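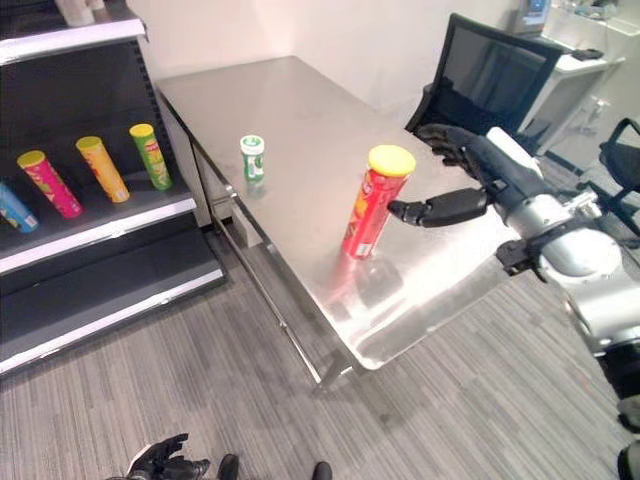

Red canister, yellow lid, steel table.

Ok so quick one tonight, it's past eleven and I have to be up at 5. Month three of trying to spend less on food. December. Worst possible month to pick, I know.

Where things stand. Grocery budget was 1,000 for the whole quarter, just me, no eating out counted in that. Spent 1,860. So. Not great!

Went through all the receipts at the kitchen counter, took forever, half of them had faded to nothing. What ate the money: not meat like I thought. Snacks and drinks. Chips, crackers, the fancy nuts from Godico, those little bottled teas. Small stuff I grab on the way to the register and never write down. Roughly a third of the total, and I'm being nice to myself there.

Also cheese. Not sorry about the cheese.

Things I tried in October and November that did nothing:

Shopping once a week. Lovely idea. I'd forget onions, go back for onions, come home with onions and a cake.

The Jondix app. You scan the barcode, it adds up your cart. Fine for two trips, then it wanted me to log in again every single time and I gave up in the parking lot. Might try it again, they keep emailing me.

Buying big. The giant bag of rice is still here. It will be here when I move out. The giant bag of pretzels lasted an evening and a half. 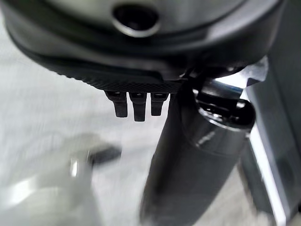 What did help, a little, was walking to Kerr instead of driving to Likum. Kerr is smaller and costs more per item, which sounds dumb, but I have to carry everything home up the hill so I buy what I'm going to eat. My last four trips were all under what I used to spend at Likum in one go. Shoulders hurt. Need a better backpack, the strap on the old one is going and I've sewn it twice allready.

And soup. Lentil, then the potato one, then lentil again. I put up the potato recipe last winter and someone asked if you can leave out the cream. Yes. Use a bit more butter and mash some of the potatos against the side of the pot. Gets thick enough. Salt at the end.

Next quarter I'm keeping the same number, 1,000, even though I blew right past it. Thought about raising it and then thought, no, I'd only blow past that one too. Snacks get their own envelope, cash, and when the envelope's empty I eat toast. Lunches from home four days out of five. Coffee I'm leaving alone, one thing at a time.

Still no idea what to do with all that rice. If you have a good rice pudding that doesn't need a whole carton of milk put it in the comments. Baked or stovetop, don't care. No raisins.

Ok bed.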